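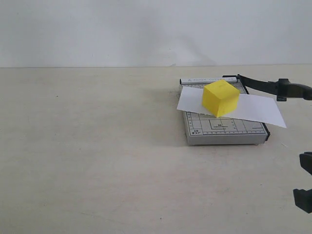 Last modified: February, by Clive Bellamy

Ticket: A5 paper cutter in print room cutting out of square
Site: Hebden
Status: Closed, with one follow-up
Priority: Low

Reported problem

Front desk are trimming the Utuneo programme covers and say the stack won't line up when they fold it. The long edge comes out wider at the top than at the bottom. They also said the last bit of each cut tears. They've 200 covers to get through and had done 21 before they stopped.

Cutter is the small A5 guillotine with the black arm and the grid printed on the base. The big Trilard trimmer is still away for a new clamp, so this is the only one on site.

9:10 am

Asked front desk how they were lining up the paper. They were going by the printed B6 outline on the base and not pushing the sheet up to the fence. Told them the outline is only a guide to size and the white metal strip at the far end is what holds the sheet square. Asked for three more test cuts done that way.

9:40 am

Test cuts are better but still out by a hair. I checked with a set square from the drawer. First sheet fine, second and third off in the same direction. Tearing at the end of the cut is still there on all three.

10:15 am

Things tried, in order:

Single sheet of 80 gsm copy paper, pushed to the fence, slow cut. Square.
Single cover sheet, same way. Square, slight tear in the last centimetre.
Seven cover sheets together. Out of square, bad tear. The bottom sheets had moved under the pressure of the arm.
Two cover sheets together, held down firmly with the flat of the hand on the left side of the board. Square, slight tear.

So the crooked cuts come from putting too many sheets in at once and from not using the fence. Cover stock is a lot heavier than copy paper and it creeps toward the blade. Front desk confirmed they had been doing stacks of seven to save time.

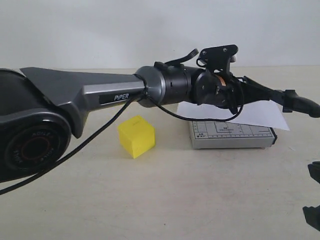 That leaves the tearing. I ran a strip of scrap along the full length of the cut and it went clean until the last part, then folded over. There was old glue on the edge of the blade from when the Trornen labels were cut. Wiped it off with a bit of methylated spirits on a rag, arm held up the whole time, and let it dry. Fingers stay on the left of the board when you do this.

11:05 am

Cut ten single cover sheets after the clean. No tear on any of them. Cut five lots of two. One had a faint rough edge, the rest clean. Good enough for programmes.

The table itself is flat. Checked it with the level in case the base was rocking. It wasn't.

Resolution

Use the fence every time. No more than two sheets of cover stock per cut. Wipe the blade after cutting anything with adhesive on it. Front desk have restarted the job and will recut the crooked ones to the next size down if there's enough margin, otherwise reprint.

Follow-up

Trilard job for spring is 4000 cards. Please don't put that through the A5 cutter two at a time. If the big trimmer isn't back by then, send it out to be cut and log it as a separate ticket.

C. Bellamy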